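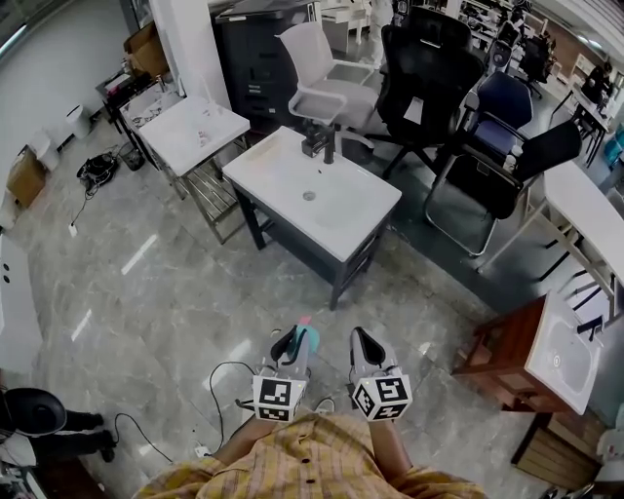 Grelto hand-held grippers, one in each hand, in front of a white-topped vanity with a black tap.

Grelto hand-held gripper pair

I get asked the same thing nearly every week — can a machine clean my bathroom yet? Short answer from me: bits of it, on a good day, if you've put the toothbrush mug away first. The longer answer is why I sell these.

The Grelto is a pair of grippers you hold yourself. You do the chore, wiping or fetching or tidying, and the movements get recorded so a robot arm can be taught from them later. No arm needed on the day, no cage, no engineer on the phone. You pick them up and off you go (my first try was putting a sponge back in a dish, and it took me far longer than I'd like to admit!).

What you get
Two light grey grippers, left and right
Black curved finger pads, fitted
A marker cube on each gripper, printed in black and white, for tracking
Data cable, black
Carry case and a spare set of pads
Weight: 77 g for the spare pads, in case you're posting them on

So what can the machines do with it?
Flat, open jobs come out best. Wiping a vanity top, picking a cloth out of a basin, putting a bottle back on a shelf. A workshop customer of mine, Hatavmont, recorded 161 goes at clearing a worktop and their arm now does a decent version of it, slowly. Round the back of a tap is another matter. Fingers are thin and bendy and grippers aren't, so that corner still gets done by me with an old toothbrush.

Shop-floor chores sit somewhere in the middle. Sorting parts into trays, yes. Pushing chairs back under desks, sometimes. Anything with a wet floor or a bin bag, I'd keep a person on it for now, and I'd tell you that before taking your money.

Does it work with my arm?
We've tried it with the Istent and the Marar, and both take the recordings without any fuss. For anything else drop me a line first and tell me what you're running — I'd much sooner spend ten minutes checking than have you send it back.

Practical bits
Price: £1,944 the pair, VAT included
Returns: 60 days, pads excluded once used
Next batch leaves here on 7th April
Spare pads and cubes are sold separately, see the parts page

Please don't wash the cubes under the tap. A dry cloth is fine, and if the print gets scratched, order a new one before your next session.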